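3.2 Storage and shape retention in felted and knitted headwear

The second part of the study looked at how soft hats keep their shape between wearings. Most earlier work on garment storage deals with coats, suits and folded knitwear, where the main concern is creasing. Hats have received less attention, partly because they are cheap to replace and partly because their shape is harder to measure. A shoulder seam can be compared with a flat pattern. The crown of a soft hat has no flat pattern once it has been worn for a season, and the wearer's own head has done much of the shaping.

We recruited households in two towns, Lotura and Dronau. Both have cold winters, but homes in Dronau are smaller and more often have a shared entrance hall where outdoor clothing is kept. Of the 286 households that returned the first questionnaire, 119 agreed to a home visit and 52 completed the full storage diary. The diary asked where each hat was put down after use, whether it was placed on, under or beside other items, and how long it stayed there. Respondents filled in the diary from September until the end of the heating season. Entries that gave a location but no time were kept for the analysis of place and dropped from the analysis of duration.

Storage places fell into four groups: hooks, shelves, containers and furniture not meant for clothing. The last group was larger than we expected. Chairs, window sills and radiators were all named often, and several respondents wrote that a hat had no fixed place and was left wherever there was room. Hooks were preferred in Dronau and shelves in Lotura. We did not find a clear link between the age of the respondent and the type of storage used, although older respondents wrote longer entries and were more likely to mention airing.

Shape was measured with the Clemby profile method, in which the height of the crown is read at 16 points along the edge of a card template. The method was designed for stiff hats and needed some changes. A soft crown sinks under its own weight when it is set down, so each hat was left to rest before the first reading, and the reading was repeated after it had been lifted and set down again. Where the two readings disagreed, a third was taken and the middle value was used. Pasichnyk's correction for pile height was applied to brushed fabrics only.

Hats kept on a single hook showed a small raised point where the hook had pressed into the crown. The point was easy to remove by hand, but it came back in the same position, which suggests that the fabric had been stretched at that spot. Hats kept flat on a shelf lost crown height and gained a fold line near the front. The fold was most marked in hats with a lining, where the lining and the outer fabric had creased in different places. 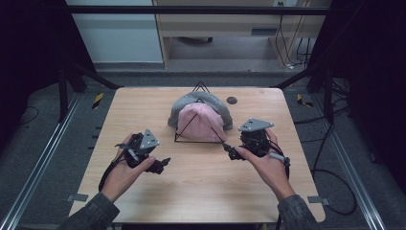
Figure 4. Soft hats on a wire support.

Open supports were the third condition. They are common in shops but appeared in few of the diaries, and respondents who owned one had usually bought it for another purpose. Their advantage is that air can reach the inside of the crown, and they take up little more space than the hat does. When two hats share a support, as with the pair stacked over the black wire in Figure 4, the readings for the lower hat have to be treated separately, as it carries the weight of the upper one. We recorded stacking order at each visit for this reason. Lower hats held their crown height well but showed wider brims or cuffs than upper hats of the same make.

The differences between conditions were small compared with the differences between fabrics. Thick felt changed little under any form of storage. Loose knits changed under all of them, and washing removed most of the change. For this reason the results in Section 3.3 are given by fabric first and by storage type second, and hats washed during the diary period are reported in a separate table.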